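## Wooden chopsticks keep going fuzzy and smelling musty, what am I doing wrong?

**posted by kedora_kitchen, Jan 15, 2019**

So I bought a bunch of wooden chopsticks from a shop in Clurkcombe and I love them, but after 3 weeks the tips feel rough and there's a musty smell when I open the drawer. I wash them by hand right after dinner (okay, sometimes the next morning). Then they go straight in the drawer. My sister says to just toss them and buy plastic, but I really don't want to! Can they be saved?

### Myroslav Ivanyshyn

They can totally be saved. I've had mine for years and the drawer is your problem - wood holds water way longer than you'd think, and a closed drawer gives it nowhere to go.

My routine after washing:

- Hot water and a little dish soap, and never leave them soaking in the sink. I did that once for a whole weekend and they bent like bananas.
- Wipe each one down, tips too, then leave them out on the counter for at least 60 minutes. Overnight is better if your kitchen is damp like mine.
- Spread them out on a dry towel so they aren't all bundled together. Mine get a pink one next to the utensil holder. 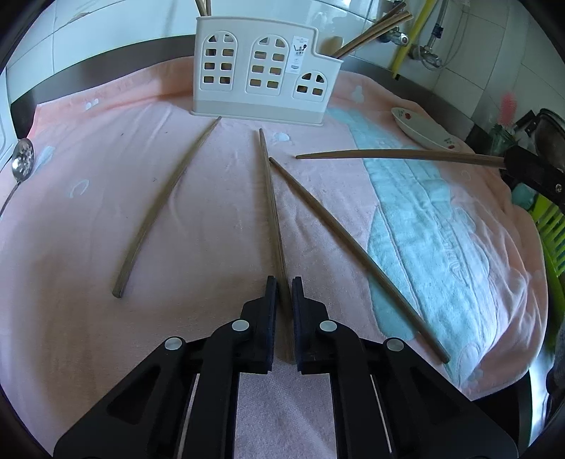 - For the fuzzy tips, rub lightly with very fine sandpaper, rinse, dry, then wipe on a tiny bit of food-safe mineral oil. Let it sit and buff it off.

If the smell is still there after 2 rounds of this, I'd let those go.

### makhubela_m

dishwasher top rack works fine for me, never had a smell

### Skudano

Please don't do the dishwasher with plain wood, it wrecked mine. Agree with Myroslav on the oil. Wash out the drawer too!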